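I was warned before I drove out to Kinard that the software would be the dull bit. Diane Sutherland, who runs the perception side of the Pirnitz project, told me so herself on the phone. Then she kept me at her monitor for three hours (I'm not complaining!) and I missed lunch.

Pirnitz is a planner for two-fingered grippers. You hold the gripper in your own hand, go and pick things up the way you normally would, and the software tries to learn from what the camera saw and how far the jaws were open. My first go was a paperback. I came at it flat, the way I'd grab a biscuit, and chased it halfway across the table like a galah. Diane slid it to the edge, let the cover hang over a bit and pinched it there. Easy.

"The model has to find that out as well," she said, "and it only finds it out if somebody shows it."

The trouble is working out where the fingers are. Most of the team's year has gone into a tool called Bulta, which takes the video and recovers the path of the gripper through the room. Plain walls are murder for it. Give it a bookshelf, a patterned cushion, a busy bit of fabric, and it has plenty of corners to hang on to and settles down beautifully. Reginald Nguyen-Tran wrote most of it and has strong feelings about white benchtops.

He showed me a run of 200 clips from one afternoon. Bulta had lost its place in 13 of them, nearly all at the moment somebody swung round too fast, and he scrubbed through every one of those with me, muttering. The fix he's trying leans on the motion sensor for a few frames until the picture sharpens up again. It was working on his laptop. It wasn't working on the big machine, and he'd rather I didn't ask why, so of course I did, and the answer was a library version.

Then there's timing. The camera and the jaw reading don't arrive together, and a gap of 175 milliseconds is enough to teach a planner to close on thin air. Jaime Mota looks after that part. He has a test where he just opens and shuts the jaws over a tablecloth, again and again, and lines up the two signals by eye before he lets the script have a turn.

I had another crack at the paperback before I left. Edge of the table, cover hanging over, got it second try.
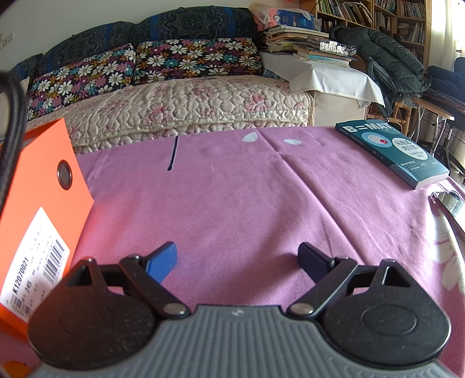 Kinard, 18/10/2024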